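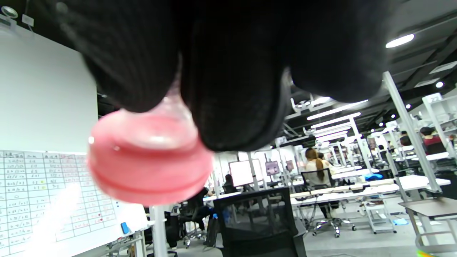

Teaching bottle assembly by hand, how many demos before it's worth training?

dirkis_bench
Feb 13, 2020
Task is baby bottles. Collar with the pink handles, straw, nipple, all out of a tray. Got 22 demos so far, policy grabs the handle fine then just sort of hovers over the bottle. More demos or am I recording them wrong? Clear plastic is a pain too.

Fanesance
22 is nothing for threading. I'd want 100 of one step before judging it. Split it up: pick handle, seat it on the neck, turn. 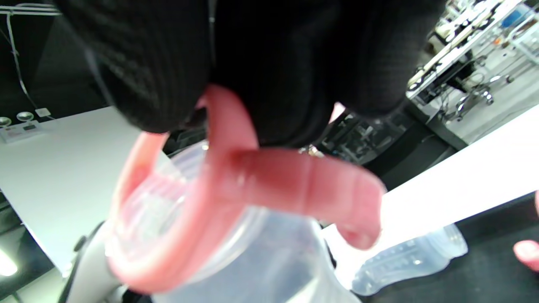
Also slow down at the rim. People rush that bit and then theres no data where the robot needs it most. If you fumble, keep going and fix it, dont bin the take. Recoveries are gold.

kofler22
more demos. always more

pernik_k
Disagree a little. Check your tracking first. My left controller strap slipped and 90 takes were junk, wrist off the whole time. Tighten, recalibrate, replay one take and watch it.

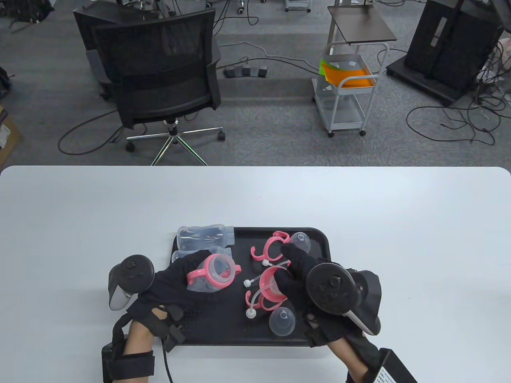 Then change the layout every 4 takes or it just memorizes teh tray. Straws I'd leave for last, way too floppy.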